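I'd been putting off calling Negin Nazari for weeks, mostly out of fear that she'd tell me our own budget was silly. She runs purchasing for Clenley, a small outfit that wants a cleaning robot able to wipe down tables between bookings, and in June she has to send in the whole equipment plan. She laughed when I said I was nervous. "I've rewritten mine nine times," she said. "Go ahead, ask!"

So I asked what the biggest surprise was. "The small stuff," she told me. "Everybody wants to talk about the arm. Then you need spare finger pads, chargers, somewhere to put the recordings." Her first draft had 92 percent of the money going to hardware. It's down to 67 now – the rest is people's hours, mostly, plus a repair fund she refuses to let anyone touch (I tried to talk her into a nicer arm and got nowhere).

She had quotes from Zumholm and Prarik and wouldn't tell me which was cheaper. Her colleague Fitzgerald Kowalczyk leaned in at that point to say he'd rent for the first stretch. "Get some 70 hours of wiping recorded with hand-held grippers," he said, "and then decide what arm you want." Negin isn't sold on renting, but she did move the arm to the second half of the plan.

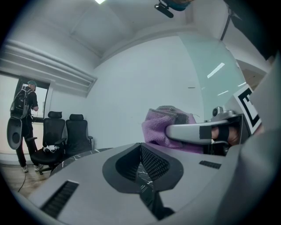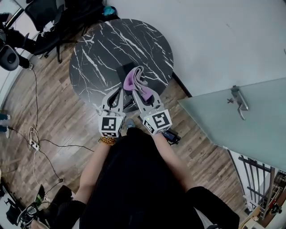

What I wanted to know by then was what I should change in my own spreadsheet, and Negin went straight to the room. She'd left it off completely at first. Look at the power strip on the floor with all those white cables plugged into it, she said, and ask yourself who paid for that. She has a line for cabling now, and another for cloths, which she'd been buying out of petty cash. I added both to mine that same evening.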